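Subject: Re: [manip-data] clearing clutter w/ handheld demos — does order matter?
From: Luuk Vanhove
To: manip-data list
Date: July 30, 2024

Randa Mansour wrote:
> We tried your Tretholm recipe on our own table clearing set and the policy
> still goes for whatever is on top, even when the bin side is blocked. Did
> you filter demos by pick order, or just throw everything in? Also how are
> you labeling the crumpled stuff (bags, towels)? Our grasp point labels on
> bags are all over the place and I don't trust any of them.
>
> Randa

Randa, quick one, on my way out.

No filtering by order in the first version. Everything went in, 200 demos, kitchen table clutter, people picking in whatever order they felt like. Policy learned an average of everybody, so it dithered. Two bags close together and it would hover between them until the timeout.

What helped: we split each demo at the gripper closing events and trained on the segments, with the goal for each segment being the object that got picked next. Order becomes a seperate problem. A small scorer picks the target, the policy only has to go get it. Veerle wrote the scorer in an afternoon, it's ugly but it runs. With the split, failed picks on soft items went from 10 per session to 3. Same table, same operators, so don't read too much into it. Hard items (bottles, boxes) hardly changed.

Bags — we gave up on grasp points. Label is now just the finger pose at closing, plus a yes/no on whether the thing left the table. Waltraud argued for keeping the points as an auxiliary loss, we ran it both ways on Devadiga, no difference I could see outside of seed noise. So I'd drop yours. Thin paper is the one case still bad. Paper cups especially, the fingers squash them and then the width reading tells you nothing.

Your blocked bin side thing: check your camera crop first. Ours was cutting the outer part of the wrist view and the bin just wasn't in there half the time. Raymonde found it, after we'd already blamed the scorer for 2 weeks. Wider crop, retrain, much better. Not fixed, better.

Things I have not tried, before you ask
- any bimanual coordination term. both hands are trained independent right now
- lighting changes. all our kitchens are daylight
- reordering demos after the fact. Bornville people say it works, haven't seen numbers

Segmenting script is in the Wulau repo under tools. Threshold on finger width is hardcoded, you will need to change it for your grippers. Watch out for people who half close the fingers while they think, it makes junk segments. We toss anything under about half a second.

Some views from one of the kitchens so you can compare clutter level with yours: 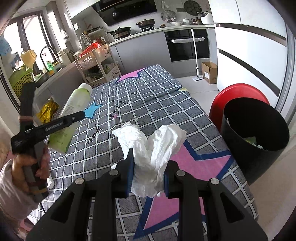
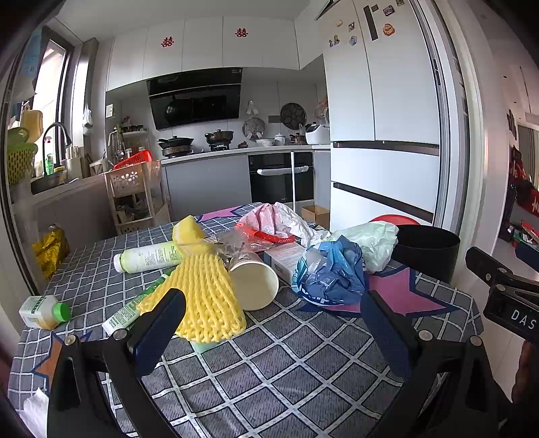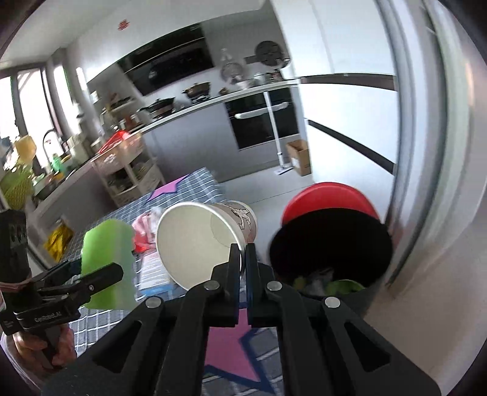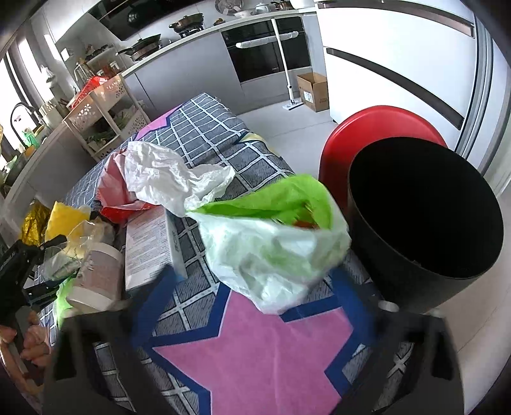
Gripper views, same kitchen table, various moments, not in order. First one is a paper towel grasp, third is the cup problem.

Send me your crop settings if its still stuck.

Luuk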